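Budget split for a sim-first kitchen arm project
Forum > Hardware and Purchasing

arvo_s
Posted 2018-06-18
We have until November to spend the equipment money. Plan is one Pedell arm, plus a workstation to run kitchen tasks in simulation first. The workstation quote is 2,000 over what I set aside. Do I cut the spare gripper or the service contract?

zkoubek
Cut neither. Get a smaller workstation. You can run 4 scenes overnight and read the results in the morning.

bednarik_r
Disagree with zkoubek. We went small and ended up replacing it the next year. Drop the service contract. Orlow will quote you per visit, and we paid 800 for ours.

zkoubek
One visit, maybe. What did the second cost?

bednarik_r
Haven't had a second.

ivana_c
What tasks are you running? That decides the gripper question more than the arm does.

arvo_s
Counter appliances, mostly. Toaster first, then the cooktop and drawers.

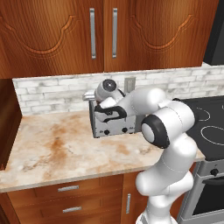

Finger pads are the part I can't price. Sim tells me if the arm can reach, but it doesn't tell me how long rubber lasts. Šimko sells pads in packs of 10 and I have no idea if that is a month or a year.

ivana_c
Then keep the spare gripper and buy one pack. Reorder when you have real hours on it.

zkoubek
Agree on the pads. Still say smaller workstation.

arvo_s
OK. Keeping the gripper, asking Orlow for the per visit rate. Will post the quote when I get it.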